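**Wed 12 July**

Moving the kitchen from Brunet to Betmont this week. It's 13 miles and I've been at it for 4 days. A thread, in the order the boxes got opened.

---

Box one was labeled KITCHEN. Box two was labeled KITCHEN. Box three was labeled KITCHEN 2, so at some point I had a system and then lost the pen.

---

Everything I own for stirring went into one bag in Brunet and came out of the bag in Betmont as a single object. Took a while to get the whisk off the masher. They'd grown close.

---

The new place has three drawers. The old place had five. I was aware of this when I signed the lease and chose to think about the windows.

---

Rule for the drawers: if I haven't used it since October, it goes in the donation box. First item up was a melon baller. I last balled a melon for a party where people mostly ate the chips.

---

Melon baller: out. Second melon baller: also out, with some questions for myself.

---

Third item was the egg slicer and I kept it. I can't defend this. It makes a nice sound when you pluck the wires.

---

Next up, spatulas. I own more spatulas than a person with one stove can hold, and every one of them has been described by me, out loud, in a store, as "a good one to have."

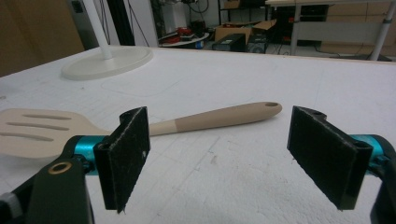 Betmont Tenants' Club · Kitchen Swap Table

---

Slotted, beige, two shades of beige if you count the grip. It's the color of an office printer and I'm very fond of it. Hanging hole in the end of the handle, for the hook I've been meaning to put up through two apartments.

---

The argument for keeping it: three slots, wide flat head, goes under a fried egg with no drama. The argument against: I have a black one that does the same thing and matches the pan.

---

I asked the club chat what to do and got up to 55 replies before dinner. There is apparently a slots faction and a no-slots faction in this building. I've lived here less than a week and already I'm in a feud.

---

The no-slots people say the slots "let the pancake in." I've been thinking about that sentence all evening.

---

Swap table rules, for the other new arrivals: you bring one thing, you take one thing. Clean, please. No knives, no mugs with a bank on them, and no bread machines, as the table already has a bread machine and it's been there longer than most of the tenants.

---

Somebody had left a whole Luvuven roasting pan with the lid. I don't roast. I stood there for ten minutes picturing a version of me who does, and she had an apron and a much bigger oven.

---

Did not take the roasting pan. Went back to check whether it was still there. It was gone and I was furious.

---

Back to the drawers. Top drawer is forks, knives, spoons. Middle drawer is things with handles. Bottom drawer is batteries, string, takeout soy sauce and the manual for a Ronlow toaster I gave away in the last move.

---

I tried to get through the soy sauce packets and stopped when I found one that had gone solid.

---

Things with handles is the problem drawer. It closes if the ladle lies on its left side. On its right side it jams, and then you have to go in with a butter knife, and the butter knives are in the drawer above, which opens fine, so I guess that's planning.

---

Beige spatula update: it was in the donation box. Then I made eggs. The black one was at the bottom of the sink under a pot, and I wasn't going in there.

---

It's out of the donation box.

---

Traded the masher instead. Got a colander with feet. The whisk seems to be taking it okay.

---

Several of you asked about the hook. A pack of hooks at the hardware store on the corner is 535 cents, and the cashier said it exactly like that, and I paid her and didn't ask.

---

Hook goes up tomorrow, left of the stove, assuming the drill is in one of the boxes marked KITCHEN.

---

Drill was in BATHROOM. Also in BATHROOM: the good scissors, a cookbook, and one more spatula.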